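How engineers choose a gripper

A robot arm is not much use until something is fixed to the end of it. The part that takes hold of things is called a gripper, and there are many kinds. Choosing one means testing them.

At the Janham workshop, 2 grippers were compared on the same arm. The first, the Bevero, has two stiff fingers that open and close like tongs. The second, the Skakero, has a rubber cup that holds on by suction. Each had 10 tries at every item. A try counted only if the item was lifted and held for 5 seconds.
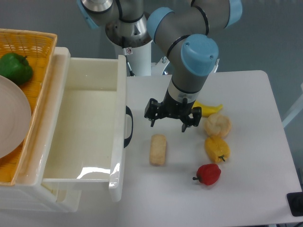 Food makes a good test because the shapes differ so much. A banana is curved. A pepper is smooth, shiny and fairly firm. A bread bun is soft, and if the fingers press too hard it stays squashed. The controller – the computer that tells the arm and gripper what to do – has to set the right force for each.

Suction works well on smooth skin. On bread it is poor: air leaks in through the tiny holes in the crust and the cup lets go. Two fingers can manage bread, but they must be lined up first. If one finger touches early, it pushes the item away.

To keep the test fair, engineers change one thing at a time. The arm, the table and the speed stay the same, and only the gripper is swapped. Every try is written down, including the drops.

Words to know
Force: a push or a pull.
Joint: a place where the arm can bend or turn.
Suction: holding on by removing air.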